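Kapitel 3: Oberflächen, die so tun als ob

12 Kommentare · 176 Mal geteilt

Als ich mit Lensa Gebreyes meine erste Küche geplant habe, wollte ich unbedingt Marmor — und dann kam der Preis! Seitdem schaue ich mir Muster viel genauer an. In diesem Kapitel geht es um Dekore, also um alles, was nach Stein, Holz oder Fliese aussieht, egal was darunter steckt. Wir fangen mit der Aderung an (mein Lieblingsthema, ich gebe es zu), danach kommen Raster und Fugenbild. Legt euch bitte einen Bleistift bereit, ihr werdet gleich selbst Adern zeichnen.

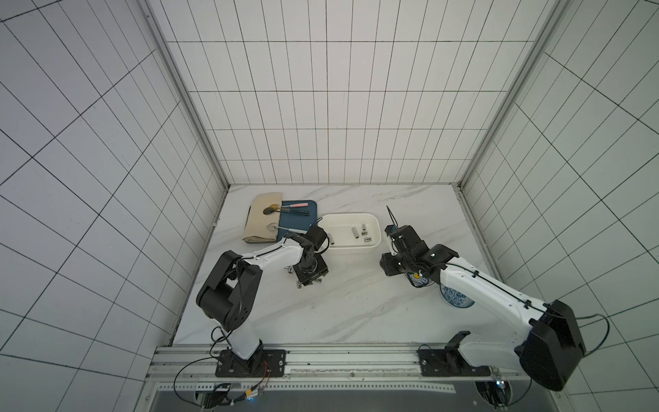
Zuletzt geändert: Juni, 642 Aufrufe

Zarte graue Adern, die schräg über eine weiße Fläche laufen, wirken ruhig, und dünne schwarze Linien an der Wand geben ihnen Halt. Zeichnet so eine Aderung jetzt dreimal, jedes Mal etwas kräftiger.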